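Wrist Sleeve and Cable Guide Kit for Two-Arm Bench Cells

Wendt part no. 1474
Fits Clelton bench cells with five-fingered hands, left or right arm

Overview

The kit replaces the ribbed sleeve between forearm and hand and reroutes the sensor cable on the outside of the wrist. It is meant for cells that handle bottles, pouches and other retail goods, where the wrist turns a lot and the sleeve takes most of the wear.

In the box

Ribbed sleeve, dark gray
Two clamp rings
Cable guide with six clips
Hex key
Printed instructions

The wrist sensor and its bracket are not included. The bracket already on the arm can stay where it is.

Fitting

Park the arm in the service position and switch off power at the cell. Wait 60 seconds before touching the wrist connector.

Loosen the old clamp rings and slide the sleeve toward the hand. If the folds have gone stiff, cut the sleeve lengthwise and peel it off -- keep the blade away from the forearm cover. Wipe the seat with a dry cloth.

Slide the new sleeve on with the narrow end at the hand. Tighten the rings by hand first, then with the key, a quarter turn at a time. Press the clips into the guide and lay the cable in with the wrist bent fully inward. A cable laid in with the wrist straight will pull at the connector later.

Run the wrist through its full range at low speed, then do a two-handed bottle pass before going back to normal work.

Two-armed handling and views from the wrist
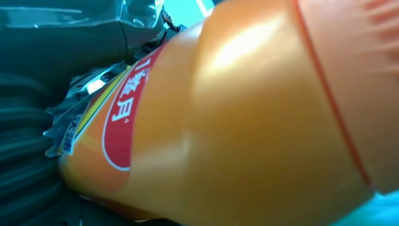
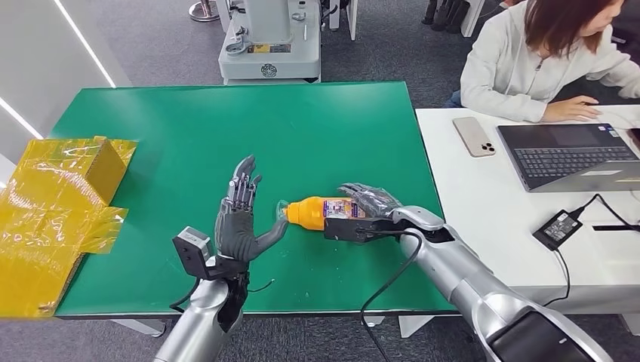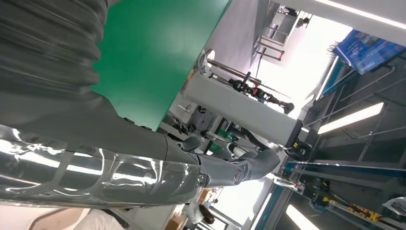 Care

Check the sleeve every 387 operating hours. Look at the inner folds on the thumb side first, as cracks tend to start there. Clean with a damp cloth and mild soap. Do not use solvent on the sleeve or on clear forearm covers -- it leaves them cloudy.

Check the clips at the same time. A single missing clip can be replaced from the spares bag, part no. 1474-C.

After a sleeve change the wrist camera should be checked against the calibration card. Small shifts in the bracket are common when the rings are tightened.

Ordering

Sold singly. Two-arm cells need two kits. Ships from the Akeck warehouse. For older Hilurau arms, write to Britta Gerlach in parts support with the serial number from the base plate before ordering, as the clamp rings differ.

Instructions last revised 12 March 2023.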